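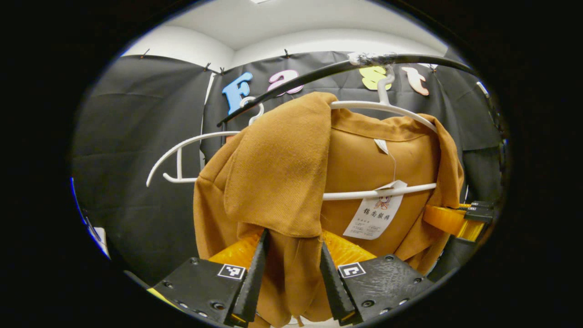
Automated hanging station: what happens to the people on the line?

Posted in Workplace / Warehousing and light industry

I run the second shift at a garment returns and repacking site. We take in roughly 4000 pieces a day, mostly jackets and shirts. Each piece is taken out of its bag, checked, put on a hanger, tagged if the tag is missing, and sent down the rail to steaming. Hanging is the step management wants to automate. The vendor is Plinix, and the plan is two cells in February with the rest to follow if the numbers hold.

I have 15 people on hanging now. The proposal says they will be "redeployed to exception handling" and gives no detail beyond that. The pay grades are tied to piece rate, which is my main concern. If the cells take the easy garments, my people get what is left, and what is left is slow.

Has anyone been through this on a similar line? I would like to know what the job looked like afterward, how the rates were set, and what you would ask for in writing before the cells are installed.

Ekine

---

Prostano

We did this two years ago, different vendor, outerwear and knits. Your concern about the mix is correct and you should put it first.

Before the change, an experienced person on our line averaged 7 seconds for a plain shirt. A lined jacket with a stiff collar took three times that. The piece rate only worked because everyone got both. Once the cells were running, the shirts went to the cells, and the people at the exception tables got jackets, anything with straps, anything slippery, and everything the cell had dropped or hung by one shoulder. Output per person fell sharply and so did pay, for the first two months, until the rate was suspended and replaced with an hourly grade.

Points to get in writing:

The piece rate is frozen or replaced from the day the first cell takes production work. "To be reviewed" is not enough.

Who clears a fault. On our site this landed on whoever stood closest, with no training time and no extra grade. It is a technical task. It involves a lockout, and on a bad night it happened every few minutes.

Who decides that a garment is an exception. If the cell tries everything and passes on the failures, your people receive creased goods with the tag string caught around the hanger. If someone sorts at infeed, that is a job, and it should be on the chart as one.

Rework is logged against the cell. Ours was logged against the table for a while, and the weekly report made the operators look worse than they were.

On headcount: we started with 22 on hanging and have 12 now. Nobody was dismissed. People left and were not replaced, and three moved to maintenance support after a course. The work at the tables is quieter and there is less repetitive shoulder movement. It is also more isolated. The tables are spaced out to leave room for guarding, and conversation across the line stopped. Several people listed that as the main thing they disliked.

---

Coste

just get the union in. they will say redeployed and mean gone. seen it in bottling

---

Yae Kinoshita

I work on process engineering for a uniform rental plant, so I see this from the installation side. I agree with most of what Prostano wrote and would add some things about the period before the cells arrive.

Ask for time with the vendor's people during setup. Your hangers know how a garment behaves: which shoulder to seat first, how to keep the collar from folding under, what a twill does compared with a jersey. That knowledge gets used either way. In our case two operators were assigned to the trial for 40 hours each, at their average earnings plus a supplement, and they had a say in the acceptance criteria. One result was that "hung" was defined as both shoulders seated and the tag free. The vendor's draft had counted any garment that stayed on the hanger.

Check your hanger stock. Mixed hangers were our largest single source of faults. Standardizing them cost less than one week of downtime and helped the manual tables as well.

Ask for the layout drawing early - before the floor is marked. Table height, reach to the rail and lighting for the exception tables are often left until last, and after the guarding is bolted down they are difficult to change.

As for the grade, ours is now a single hourly one covering sorting, exceptions and first-level fault clearing, with rotation every two hours. The fastest people lost some income under it. They were given a fixed allowance for a year, and two of them still consider it a bad deal.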